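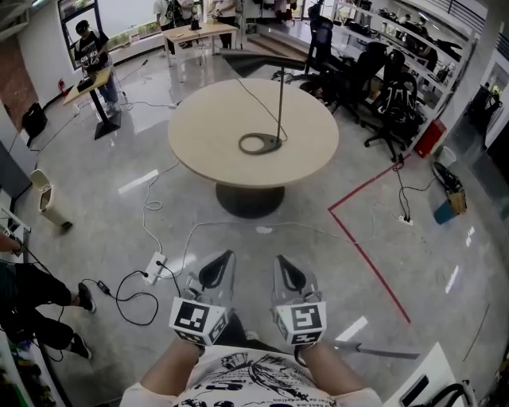

Unathi Modise used to pack small parts into trays for Lotlow. She did it for eleven years, first on nights and then on the day shift, and by her own account she could do it while planning the week's shopping. These days she still handles parts, but with a gripper in each hand, and what she produces is a recording.

Lotlow began bringing robot arms into its packing hall last June. Before an arm can take over a job, someone has to show it how the job goes, many times and in many slightly different ways. The company gave that work to people who already knew it. Modise was one of 17 packers who put their names down.

"I thought it would be a fortnight of training and then back to the line," she says. "The fortnight finished and they asked if I wanted to stay on."

The first thing she had to learn was to slow down. A packer's hands do several things at once, and a gripper has two fingers. She had to break up movements she had never thought about: reach, close, lift, turn, set down.

"My hands wanted to roll the piece over, the way you do with your thumb. You can't. So you put it down and pick it up again from the other side. I must have dropped everything in the building that first week."
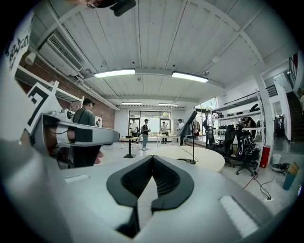 The recording floor, seen from one of the hand-held grippers.

Sibusiso Coetzee runs the recording floor. He came to Lotlow from Willey, a smaller firm where he repaired conveyors, and he is direct about what the change has meant. The packing hall had 87 people on its rota before the arms came. It now has fewer, although he says the drop so far has come from people leaving or retiring and not being replaced.

"People ask me if there were redundancies and I say no, which is true," he says. "Then they ask if there will be any, and I say I don't know. That is also true. I'd sooner they heard it from me."

The daily target is 100 usable recordings for each pair of grippers. A recording can be thrown out for a number of reasons: a part slipped, a hand moved too fast, the markers on the gripper were hidden from the camera for too long. Coetzee goes through the rejected ones with the team in the afternoon. Modise found those sessions hard at the start.

"On the line, if you made a mistake you fixed it and carried on. In that room you watch it again on a screen with your friends sitting there." She has got used to it, she says, and will now argue for a recording if she thinks it was good.

The work is tiring in a different way. Packers complained of their backs and feet. On the recording floor it is wrists and shoulders, from holding the grippers out in front. Aishwarya Kurian, the union representative for the site, asked for a break after every 3 batches and got it. Her other request, a pay grade that recognises the new work, is still being talked over.

"They are teaching the machine what they know," Kurian says. "The company will have that for good. At the moment they're paid the packing rate plus a small allowance, and I don't think it's enough."

Coetzee does not disagree with her, but says the grade is not his to decide.

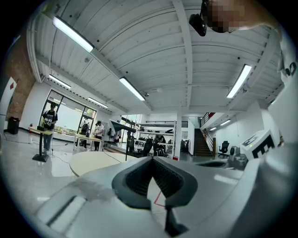 Another gripper view of the floor, looking towards the shelving and the stairs.

Back in the packing hall, the arms have been given the plainest trays first. People check what they have done and take the awkward orders. Modise goes over to watch now and then. She says she can sometimes recognise a movement.

"There's a little pause before it lets go. I do that. I was told to do that, to be fair, but I do it longer than the others."

Would she go back to packing? She thinks about it for a while.

"If the money was the same, maybe. I miss the talking. When we record you have to concentrate, so it's quiet until the break. But my son tells people his mum works with robots, and he never said a word about the trays."

Her present arrangement runs until June. Kurian has asked for it to be made permanent and expects an answer before then.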